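# Gripper notes, round two (plates this time)

3 December 2020. Quick one before I lose the notes, they're on the back of a delivery slip and the slip is already going soft.
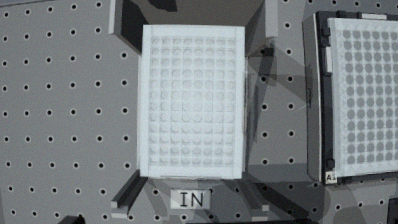
So the question for this round is still the same one from April. Which gripper do we buy for the plate cell at Jarotdale, and can we decide most of it in the sim before anyone spends money. Jenő Simon says yes. I say mostly. We've been arguing about that word for months.

Three candidates. The Clonent parallel one, which we own already and which everybody knows how to mount. The Vimard, longer fingers, softer pads, costs more. And the Antal, which is on loan and has to go back before the holidays so it jumped the queue.

Job is dull. 96-well plate sits in a nest on the perforated board, arm comes down, picks it, carries it to a holder, puts it down square. Then the other way. That's it. Every bit of trouble is in the last few milimetres.

## Setup

Same arm for all three, same controller, same speed. I'm not going to tune each gripper to its own best path, because then I'm comparing my tuning and not the grippers. Jenő disagrees, he'd let each one have a day of tuning first. Fair point. We didn't have the days.

120 picks each in sim. Plate start position jittered a little every time, small rotation as well. Angled guides at the corners of the IN nest are modelled properly now -- in April they were plain boxes and the plate used to hop on top of them and sit there, looking pleased with itself.

Collision shapes took me two evenings. The guides want to be proper slopes or the plate catches on an edge that isn't there in life. If you take one thing from this post: check your collision mesh, not your pretty mesh. They're different files and I edited the wrong one for most of an evening.

Holder is the fussier of the two ends. Little clips round the outside, so the fingers need somewhere to go on the way down. I'd forgotten them in the first version entirely. First version scored wonderfully.

## Clonent

The one I expected to be boring and it was.

Fails: 14 out of 120. Nearly all of them at the holder end, nearly all the same way. Fingers are short and thick, so to get a decent hold on the plate you come down low, and coming down low means the finger wants to be where a clip is. Turn the wrist round and grip along the other axis, fewer clips, but then the plate overhangs and droops at the front when it moves. Not much. Enough.

In the nest it's great though. Drops the plate a bit high, guides do the rest, in it slides. Could probably do that bit blindfold.

Closing force is easy to set and stays where you put it. I like that a lot. On the real one you get a number on the controller and the number means something.

Could we just machine longer fingers for it? Yes. Jenő has a drawing. It's a good drawing. Longer fingers also flex more, so then we're back to testing, and the drawing has been a drawing since spring.

## Vimard

Fails: 4. Best of the lot by a mile.

Long thin fingers, go down past the clips without any drama, and the pads are soft enough that a slightly skewed plate gets pulled straight as it closes. You can watch it happen if you slow the playback right down. Very satisfying. I watched it more times than the job needed.

BUT. Soft pads in simulation are a guess. I've got a friction number and a stiffness number and both of them came from me squeezing a sample pad on the kitchen scales. So how much of that nice score is the gripper and how much is my kitchen, no idea. I tried dropping the friction by a third and it did get worse, then put it back and it got better, so at least the thing responds to the number. Doesn't tell me the number's right.

Other moan: it's slow to open. There's a wait after release before the arm can lift or it drags the plate up by one side. I added a pause in the script. Over one plate you'd never notice. Over a full run you're going to be standing there.

And the cable comes out on the side you don't want. Has to be looped back round the wrist. In sim there is no cable, so in sim this is a perfect gripper.

## Antal

Fails: 12. Interesting failures at least.

This one's got a compliance stage between the wrist and the body, so it gives a bit sideways when it meets something. Idea being you don't need a perfect approach. And at the nest it's lovely, it sort of floats the plate down between the guides.

At the holder it floats too. Only there it floats into the rim, sits on the edge, and the sensor reports that all is well since it has met resistance at more or less the expected height. So you get a plate perched on one side and a controller which thinks it's done. I'd much rather have a loud failure than that.

You can lock the compliance stage. Locked, it's a heavier Clonent with better fingers. Ran a few picks that way, didn't do the full set, so no score for that. It looked decent. Maybe unlocked for the nest and locked for the holder? The lock's pneumatic so you could switch it in the script. Needs another air line. Needs somebody to run another air line.

Manual is thin. Two pages on mounting and then a wiring diagram for what I think is a different model. Emailed them. Got a polite answer with the same diagram attached.

## Camera stuff, short

Wasn't meant to be part of this but you can't seperate them really.

I render from overhead and feed that to the plate finder. White plate, bright light, and the wells in the middle more or less vanish. The finder likes wells. It wants a grid. When the middle goes it hangs on to whatever it has near the edges, and most of the time it copes, and then now and again it decides the plate is one row along from where it is. One row along is a finger in the side of the plate.

Things I tried:

- turning the light down. Better wells, worse everything else
- moving the light lower. Long shadows off the guides, and the finder thinks a shadow is a plate edge. Brilliant
- ignoring the wells and fitting the outer outline only. This is the one. Boring, works

Outline only it is, for now. The scores up there are all with outline fitting, same for all three grippers, so it's a fair fight even if the finder isn't finished.

Left the render grain on as well. Jenő wanted it off for speed. I turned it off once and the finder became suspiciously clever, so it's back on.

## Where that leaves us

If I had to sign something today, Vimard. With a real pad measurement first, done on something better than scales that still had flour on them. If the real friction comes in much lower than my guess then I'd want to rerun the lot before ordering anything.

Second choice is the Clonent with Jenő's fingers, mainly on account of us owning it. Cheap. Spares in the drawer. Everyone can fit it in the dark.

Antal goes back in its box. I want to like it more than I do. If the height check was a proper one, say something on each side and not just the one reading, I'd have another look.

Stuff I haven't done and should before anyone quotes me:

- full plates. Everything so far is an empty plate's weight. Liquid moves about and I've no model for it at all
- lids. Someone will ask about lids
- the return trip, holder back to nest. Ran a handful only. Picking out of the holder looks harder than putting in, which I did not expect
- different plate makes. The outside is supposed to be standard. The skirts do vary though

Also need to redo the Clonent run with the pause in, to be fair to it. It didn't have one, the Vimard did, and I've a feeling a couple of those 14 were the arm leaving too early. Will edit the number here if it changes.

Jenő is on the real bench next with the Vimard demo unit, assuming the adaptor plate turns up. Bolt pattern on the last one was wrong. Ours, not theirs -- I read the drawing upside down.

More when there's more. Scripts are a mess so please don't ask for them yet, I'll tidy them and put them up with the April ones.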